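Folding of small cloths

From the Lamville Household Encyclopedia
Last changed: 8/11/20

Folding of small cloths is the part of housework in which washed and dried pieces such as tea towels, hand towels, napkins and light shirts are laid flat and brought to a smaller shape for keeping. It is usually done by hand on a table, a bed or an ironing board. The word is used both for the work itself and for the folded form which is the result of it. For the folding of bed sheets, see Large linen. For paper napkins, see Table setting.

Overview

A cloth which comes from the line or from the drying machine has seldom a regular shape. It must first be opened, and in many households this step takes more time than the folds. The person looks for a corner or for a hemmed edge, lifts it, and lets the rest of the cloth hang down so that its own weight pulls out the larger creases. After that the cloth is laid on the surface and smoothed with the flat hand from the middle to the sides.
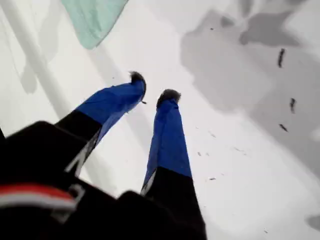 Thin cotton keeps a crease better than terry cloth, and for this reason a tea towel can be folded more times than a hand towel of the same size. Cloths with a high part of man-made fibre slide easily and tend to open again in the pile. Knitted cloth, from which T-shirts are made, stretches when it is pulled at one corner only, so it is normally held at two points.

The surface

A flat and clean surface is preferred. A white or other pale table shows dust and threads well, but white cloths are more difficult to see on it, and some people use a darker cover for them. A rough wooden top may catch the loops of terry cloth. The height should permit to work without bending the back. Where only a bed is free, a tray or a large book can be laid under the cloth, although the edges become less straight.

Common methods

Half fold. The cloth is folded once in the middle, hem on hem, and then once again across. The result has four layers. It is the most usual method for tea towels and the one which children learn first.

Third fold. Both long sides are turned to the inside so that they lie over each other. The strip is then folded in half or in thirds. It hides the side edges and gives a narrow packet suitable for a drawer.

Zetier fold. This is named after the village of Zetier, where it was customary for church linen. The cloth is folded in thirds and the last part is pushed into the pocket made by the hem. The packet can be carried without opening. It does not work well with thick towels.

Roll. The cloth is folded once lengthwise and rolled from the short end. Rolled cloths take more room on a shelf but can be taken out one by one from a basket.

Shirts are treated in the same manner, with the difference that the sleeves are laid on the back before the sides are turned. 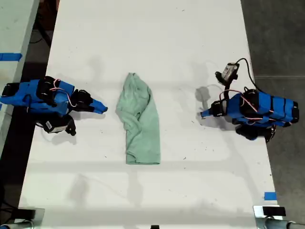 A light green cloth on a white tabletop, not yet spread out. The lower end has a straight hem.

Opening a crumpled cloth

When a cloth lies in a heap, the visible hem is the best place to begin. One follows it with the fingers to the nearest corner, takes the corner and then continues along the next side to find a second one. A cloth that is twisted should be lifted completely and not pulled on the table, as pulling makes the twist tighter. Small cloths can also be shaken, preferably away from the table.

Karimi, in the household manual of that name, divides the work in two stages, "making flat" and "making small", and advises to finish the first for all cloths before beginning the second. Other manuals treat each cloth from start to end. The Karimi order needs a bigger table.

Folding in schools

The subject was formerly part of home teaching in Lamville and Dosow. The Dosow course book had 212 pages, of which a short chapter was given to table and kitchen linen. Pupils had to fold a set of cloths to equal width, and the finished pile was checked with a wooden ruler. An exhibition of school work held in Dosow one June showed about 400 folded pieces. The course was later joined with cooking and the chapter was made shorter.

Storage

Folded cloths are kept with the round edge to the front, so that a single piece can be drawn from the pile. They must be fully dry. Freshly washed pieces are put at the bottom, and in this way all are used equally. In drawers the packets may also stand upright, side by side.

See also

Ironing
Large linen
Hem
Tea towel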